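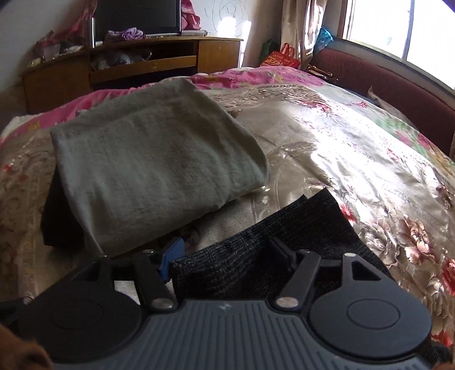 ## 2018-09-08

Cleared the bed and did the clothes. I had been putting it off since July and the pile had moved from the chair to the floor and back again more than once. I started after breakfast with the windows shut and gave up on that after 30 minutes and opened one.

The flowered satin bedspread is a poor surface for folding. Things slide on it. I thought about taking it off first, but then I would have had to fold that too, so it stayed on and I worked on top of it.

The gray-green towel is folded and stays out for now. The linen shelf is full. I want to get rid of two of the old bath towels before I put anything else in there, and I haven't picked which two.

The dark knit took longer than it should have. I fold knits in three and then over once, and this one is thick enough that the last fold opens up again unless something sits on it. I tried rolling it, but it took up more room that way. I went back to folding.

There is a blue plastic clip on the bed as well. I had been short one on the line all summer and kept using a wooden peg in its place. It goes back in the peg bag tonight.

Stopped for lunch. Soup and the end of the bread. The Custinora bill came, $351, which is higher than the last one, and I read it through twice and could not see why. I will call them next week. Put it under the fruit bowl so I don't lose it.

Went back up afterward and the sun was on the bed. Did the heavier things then. The gray knit with the black-and-white zigzag strip needs a decision. I like it and I hardly wear it. It goes on the winter shelf for one more year, and if I haven't worn it by spring it goes in the Vesari bag with the others.

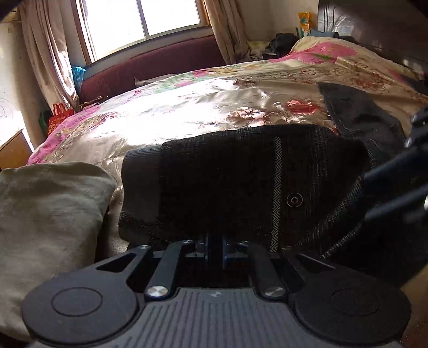
*Gray knit on the bed, zigzag strip showing.*

The wardrobe rail is too tight for anything bulky, so I moved 3 hangers of summer shirts to the back room. The door closes now if I push it at the bottom.

The giveaway bag is half full. Two pairs of pants, a belt, the green sweater that shrank. Trornum takes bags in the morning only, so it will sit in the hall until I go that way.

Still to do: the socks, the bottom drawer, and a new bulb for the closet. I also need mothballs, or those cedar blocks if the store has them. Knees sore from the floor. Went to bed early.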